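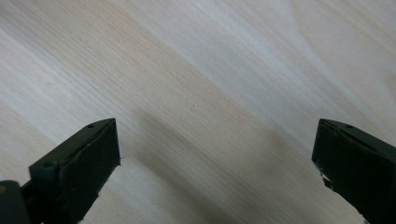
Do you need to know how to program to teach a robot a task by hand?

Programming doesn't come into it for the person doing the showing. You hold the gripper, do the job the way you'd like it done, and put everything back for the next go. Someone else trains the model afterwards, and that someone does need to program, or at least to know who to ring.

SHOW IT AGAIN, SLOWER
A gallery from the Odora bench, July

Odora is our long-suffering project to get a robot arm to tidy a workbench. We teach it two ways. In the mornings we use a hand-held gripper, which you carry about like a pair of salad tongs with a mortgage. In the afternoons we drive the arm itself by remote control, from a chair, with a mug of tea that is officially not allowed near the controls.

Wekesa Mfinanga set up both methods and has strong views on each. His view of the hand-held method is that it makes people too clever. Give anyone a gripper and within ten minutes they are flicking washers into a tray from the wrist, very pleased with themselves, performing a move the arm has no hope of copying. His view of remote control is that it makes people too slow, and he has the recordings of me to prove it.

On the wood: both fingers wide open with nothing between them, and a soft shadow lying across the grain. Every grasp has to begin from a position like this one, although half our new people would sooner start with the fingers already closing.

On the pads: look low on the right-hand one for the small whitish bits at its edge. The left one has a fibre sticking out of it. Glamour is limited in this line of work.

On the glare: upper right, where the grain goes nearly white. Wekesa likes a bit of variety in the lighting. I like being able to see what I'm doing. We have agreed to keep disagreeing until the blinds are fixed.

WHAT WE ASK OF DEMONSTRATORS

Start with the fingers open. Approach at the speed you'd use for a sleeping cat. Close, wait a beat, lift. If you drop the thing, don't swear and snatch it up again. Swearing is fine by itself, but the snatch goes into the recording and the model may well take it to heart.

Keep your other hand off the bench. This is much harder than it sounds, and I've seen grown adults sit on theirs.

Hold your nerve when the task is boring. Placing one cable clip into one cup is as dull on the fortieth attempt as you'd imagine, and the temptation is to add a flourish. We had an entire batch of flourishes in the autumn. The arm learned to pause over the cup and waggle.

Vary where things start. People are creatures of habit and will put the clip down on the same patch every time, then be astonished when the arm can only find it there. We used to say "anywhere you like", which everybody took to mean the middle.

THE TALLY, FOR THOSE WHO ASKED

Recorded by hand: 1782 demonstrations. Kept: 1576. The rest had sleeves in them, or phone calls, or in one regrettable stretch a sandwich. Remote control gave us another 511, and those took longer than all the others put together. Wekesa says the slow ones are worth having for the fiddly insertions. He says it kindly, looking out the window.

THE PLARKEL QUESTION

A few of you wrote in after the last gallery to ask whether we'd move to the Plarkel rig, which lets you wear the controls on your arm. We borrowed one for an afternoon. You feel magnificent for a quarter of an hour, and then your shoulder files a complaint. It was very good at wide sweeping motions, and a bench full of small screws calls for very few of those. It went back to Marinescu in its original box, minus a strap that we have since found and will post.

COMING UP

Next on the list is peeling labels off sample jars, a task chosen by people who have never peeled a label off a sample jar. The first session will be by hand, with fingernails ruled out. Cemix has offered us a crate of empties, and we've accepted before anyone could look at the state of the glue.

If you're local and would like a turn, sessions start at 9:30 in the morning. Bring short sleeves.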